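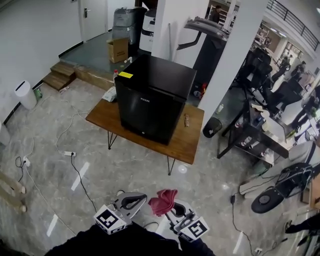 Lecture 6: Who Cleans, and How Often

Household Life and Work
Instructor: Solomiia Harasym
Mon 1 April

Before we start

The response paper on Tripathi is still due. I have received several fine essays on the first chapter and a few on the back cover. Please read at least as far as the laundry diaries, which start on page 22. They are the whole reason we assigned it.

1. The puzzle

Between your great-grandmother's kitchen and yours there is a long line of machines that promised to save time. The washing machine, the vacuum, the refrigerator, the dishwasher. Each did make its own job easier. Yet for much of the last century, the hours a full-time housewife put in fell far less than the ads would have you believe. We want to know where the saved time went.

The short version: standards went up. If washing a shirt means hauling water and heating it on a stove, a shirt gets worn all week. Once washing it means pushing a button, a shirt worn twice starts to look like a moral failing. The machine cuts the work per shirt and the household finds more shirts.

2. Jobs that came back into the house

A point students tend to miss, and then miss again on the final. Many chores had already left the home before the machines showed up. Families who could afford it sent laundry out. Ice came on a wagon. Milk and bread came to the door. The electric washer brought the laundry back in, and the refrigerator plus the car turned delivery into a weekly trip to the store, made by someone in the family and paid at the usual family rate.

So "labor-saving" needs a second question every time: whose labor? The delivery driver's was saved very nicely.

3. Cold storage

Keep these apart in your notes:
Icebox - an insulated cabinet with a block of ice in it. Needs ice, and needs its drip pan emptied. Forget the pan and you also get a floor to mop.
Refrigerator - makes its own cold. Came into homes slowly at first, then very fast.
Mini fridge - a late arrival, and the first cold storage many people ever have to themselves. It moves the question of who cleans it to dorms and offices, where it is settled by waiting for someone else to graduate.

We will do the shared office fridge in September with the advanced group. Bring your grievances in writing.

4. The cloth and the rag

For most of the period we cover, nothing in the cleaning cupboard was bought for cleaning. A shirt became a child's shirt, then a patch, then a rag, and the rag was used until it was mostly air. Buying a new cloth in order to wipe things with it would have seemed a strange way to get rid of money.

Paper towels and packaged cloths changed that. Microfiber, made of very fine synthetic threads, is the latest chapter. It gets sold as a tool with its own washing rules (skip the fabric softener, keep it away from linty towels), so the cleaning supplies now need cleaning up after. See section 1.
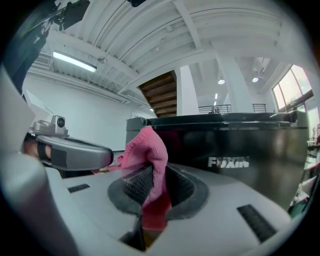
Pink microfiber cloth with a looped, terry-like texture.

5. Reading a time diary

The Prandier diary in your packet covers one household and runs to 1328 entries. You don't need all of them. Pick any week and look for these:
- two jobs written on one line ("ironed, minded baby"). Which one gets counted?
- jobs with no name at all, such as remembering that the soap is low
- the word "helped," and who gets credit for it

Vikas Dubey will go over coding in section. He has strong views on "helped."

For next time

Read the Onlow handout on boarding houses. Write 600 words on one chore you did this week, when you learned it and from whom. If you did no chores this week, write about the person who did them.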